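Gallery: The dropped can fault, Nomthorpe sorting cell

Posted February 7, 2022

The small sorting cell at Nomthorpe was stopped for 17 days last month after it began letting go of cans partway through a move. Most landed back on the bench. A few went over the guard and onto the walkway, and one split when it hit the floor. No one was hurt, but a can coming over a guard at head height is a safety matter and we logged it as one.

The fault did not show up at slow speed. We ran 246 picks at the normal rate before we had enough drops to compare, and nearly all of them came in the turn toward the chute, with the can held on its side.
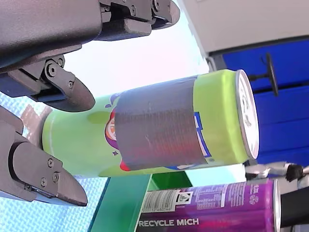 Jeseck, who supplied the control software, went through the logs with us and found that the grip force was being cut to 80 percent whenever the arm passed a certain joint angle. That setting was left over from an earlier job at Laur with lighter parts. It had been copied across with the rest of the program in July and never checked.

Tape did not help or hurt. Cans with a band of duct tape around the middle dropped as often as plain ones - we had expected them to hold better.

The force setting is now fixed for the whole move, and the guard on the walkway side has been raised. The cell also stops itself after 3 drops in a shift and has to be reset by hand.

Stundwood has a cell running the same program. It stays off until its settings have been read out and compared with ours.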